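Did Tkachuk's Holovko library design get built, and do any drawings survive?

3 min read

I'm trying to sort out the history of a branch library in Holovko, the one at the top of the market street. My late uncle worked in the town's surveying office and always said it was designed by Demyd Tkachuk. The building standing there now doesn't look like anything else I've seen by him. It has a flat front, a plain cornice and a row of square windows, and the reading room is on the ground floor.

Among my uncle's papers there is a dyeline print of a quite different library on the same site. It shows a folded roof, like a sheet of paper creased several times, sitting on thin columns, with the reading room upstairs and a book stack below. The title block says "Public Library, Holovko" and has the initials D.T., but the box for the date is empty. The sheet is numbered 11, so there must have been at least ten others.

My questions are these. Was the folded roof version ever built, even in part? Is the present building by Tkachuk or by someone else? And does anyone know where the other sheets might be? I have tried the town library itself and they had a framed photograph of the opening and nothing else.

I can scan the print if that helps. It is in poor shape along one side and I don't want to unroll it more often than I have to.

Asked by Cillian Dolan

3 answers

Miroslava Stelmakh
Accepted answer

The folded roof version was not built. I went through Tkachuk's office papers a few years ago for a piece on his schools, and the library comes up several times in the letters. There were two schemes. The first is the one you have. It was drawn for a competition, which he won, and then the town asked for a cheaper building after the ground was tested. The site is made up of old cellar fill on the downhill side, and the engineer didn't want thin columns on it.

The second scheme is the building you see now. It is by Tkachuk on paper, but most of the drawing was done by his assistant, Lukian Kravchuk, who took over the job when Tkachuk moved to the Zamonska hospital project. The square windows are very much Kravchuk's. If you look at the bus station in Hulla you'll find the same window with the same deep sill, and that one is signed by him alone. So I would credit the library to both, with the plan to Tkachuk and the elevations to Kravchuk.

One thing did carry over. The stair in the first scheme turns twice around a small light well, and the built stair does the same, although the well was roofed over later. If you go in, look for the patch of newer plaster above the upper landing.

On the drawings: the competition set had 15 sheets. The regional archive in Zamonska holds seven of them under the competition, not under Tkachuk's name, and this is why people miss them. Ask for the municipal competitions series and then for libraries. When I was there they had the site plan, both floor plans, two sections, a structural diagram and a perspective in pencil and wash. Sheet 11 was not among them. I have never seen it, so yours may well be the only copy, and the archive would want to hear about it.

Please don't put it through a feed scanner. Dyelines crack and they fade quickly in strong light. The archive photographs them flat under glass, and they did mine at no charge in exchange for a copy staying in the file. Until then keep it rolled loosely, in the dark, away from the other papers. The print can stain whatever it touches.

Comments

Cillian Dolan: Thank you, this is more than I hoped for. Sheet 11 is the long elevation with a detail of the gutter in the corner. I'll write to the archive.

Miroslava Stelmakh: The gutter would be good to see. The engineer's letter complains about it at length and I never had the drawing to go with it.

Decha Yensuk

I can't add to the archive side but I can say something about the roof, having built the model for a student show on unbuilt libraries. I worked from the pencil perspective and the two sections.

It is a folded plate roof, meaning that the creases do the work of beams. Each plate is fairly thin and gets its stiffness from the angle it makes with the next one. Tkachuk drew the folds uneven, wider over the reading room and tight over the stair, and it makes the thing hard to set out. I drew it at 1:100 first and couldn't get the corner over the entrance to close. In the sections that corner comes down lower than it does in the perspective, and I think the perspective is simply wrong there, or was drawn before the sections were finished.

If you want to understand it, cut it out of card and fold it yourself. Score on the outside of each fold, leave the flaps long and trim them afterwards. A morning is enough for a rough one.

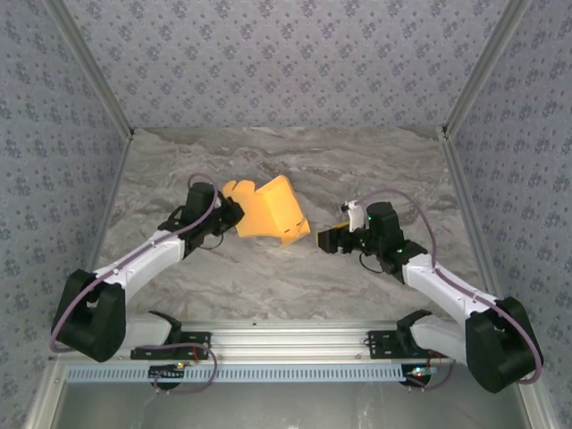 Yellow folded piece between two grippers, the left one holding it.

Would it have stood up? Probably, on decent ground. The span over the reading room isn't large. I would worry more about the drainage – every valley runs to the same side, with one gutter to take all of it. Holovko gets heavy snow. If your sheet has the gutter detail then I'd also like to know how he meant to get the water past the end column.

Comments

Cillian Dolan: There is a pipe drawn inside the column, as far as I can tell. The note beside it is in the damaged part.

Decha Yensuk: Inside the column would explain why it gets thicker in one of the sections. I took that for a drafting slip and made them all the same.

Guest

I grew up in Holovko and the library had a sort of zigzag canopy by the side door, so maybe a bit of it was built? It was gone by the time I left school. Also I thought the architect was from Hulla but could be mixing it up with the baths. Try asking in the photo shop, they used to sell old postcards.

Comments

Miroslava Stelmakh: The canopy was later, put up for the children's entrance by the town works department. It isn't on either of Tkachuk's schemes. A postcard of it would still be worth having.

Related questions

Who designed the covered market in Hulla?
How do I store tracing paper drawings in a damp house?
Difference between a folded plate and a shell roof
Relteck factory canteen: demolished or altered?
Finding the architect of a building when the permit file is missing
Are competition entries usually returned to the architect?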